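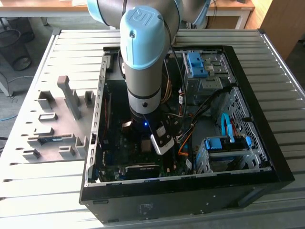
Search this site Enter keywords Go

2 October 2026
Yasuo Ebihara and Jennylyn Dagdag

4. What is inside the case, and in which order it can be reached

In the previous section we described how the discarded desktop computers came to the Drumcombe repair workshop. In this section we look at the inside of the case. Our interest is the order in which the parts can be reached, and how much the cables disturb that order. A part which is easy to take out on paper can be quite difficult when three cables pass over it, and the written guides for repair do not say much on this point.

The register of the workshop has 2,986 desktop computers in it. For most of them only the model, the general condition and the final destination were written down. For 40 towers we made a full record of the inside, with a drawing of the cable paths and a list of all the parts. The discussion below is based on these 40 towers, except where we say that the whole register was used.

4.1 Position of the case

All the towers in the full record were opened while lying on the side, so that the motherboard becomes the floor of the working space. This position has a clear advantage for memory modules and expansion cards, as both can be drawn upward. It also keeps small screws inside the case when they fall, where they can be found again, although sometimes only after some searching under the cables.

The disadvantage is in the height of the walls. When the case lies down, its front, top and back become walls around the board, and the drives stay close to these walls. Figure 2 gives a typical example. The case is black, the motherboard is dark green, and two areas for drives are found on the right: a silver drive cage with a blue plastic latch in the upper part, and a drive bay with a blue caddy in the lower part. Between them there is a perforated metal panel. The middle of the same case is occupied by a bundle of power wires in yellow, orange, black and red.

4.2 Three groups of parts

We divided the parts by the manner of fastening. The first group is held by a latch or a clip only. Memory modules belong to it, and also drives in a plastic caddy. The second group is held by one or two screws and a connector, for example most expansion cards. The third group is everything which needs the board to be free before it can move, and the board itself.

Color was of some help in the first group. Many makers give one color to the points which the user is allowed to touch, such as the blue of the latch and the caddy in Figure 2. However, this custom is not the same for all makers, and inside one case the same color can appear on a part with another meaning. In Figure 2 the SATA cable that goes up and over the drive bay is also bright blue. A new member of the workshop, told to "pull the blue parts", may pull the cable first. We do not know how often it happens, as the register has no column for such mistakes.

4.3 Cables as an obstacle

The cables were the main reason for changing the planned order. In 7 of the 40 towers, at least one part of the first group could not be removed before a cable was disconnected. It was usually the data cable of a drive, less often a power wire going across the memory slots.

We recognize three kinds of cable obstacle:

(a) The loop. A cable longer than necessary makes an arch above the part. It can be pushed to the side, but it comes back.

(b) The bundle. Many power wires lie together over the middle of the board. The bundle is heavy for its size and it hides the connectors below.

(c) The side run. A single wire follows the wall or a rail of the case. It seldom blocks a part, but it can catch on a card when the card is lifted.

More than one kind may be present in one case. The tower in Figure 2 has a loop at the lower drive bay and a bundle in the middle, and a red wire runs beside the perforated rail on the left. We did not give different weights to the three kinds. A loop over a caddy may cost more effort than a large bundle over an area where there is nothing to remove.

4.4 A place for the parts

The removed parts should have a fixed place from the beginning. In the early period at Drumcombe they were put in a common box, and memory modules from different towers were mixed together. After May the parts were placed in holders on the work table, beside the tower. Such an arrangement can be seen at the left of Figure 2, where a green memory module lies in a slot of a gray plate with raised holders.

The plate has one more use, which we did not expect - it works as a simple checklist. An empty holder reminds the worker of what is still in the case. The repair room at Ulgate tried shallow trays for the same purpose and found them less satisfactory, as modules slid together when the tray was carried. Small parts were then sorted a second time.

4.5 Recommended order

From the full record we suggest to begin with the memory modules, then the data cables of the drives, then the drives and caddies, then the expansion cards. The power bundle should be disconnected before the third group. This differs from the order in the Maruyama handbook, where the expansion cards come before the drives. For a case with little cable the difference is small. For a case with a loop over the bay, we prefer to remove the loop early, because it makes the later steps less crowded.

The recommendation is limited to full-size towers. Small-form cases, which are over a third of the register, often carry the drive above the memory, and for these the order must be decided again. They are treated in Section 5.

Contact | Copyright Kondudberg Papers on Repair and Reuse | Back to top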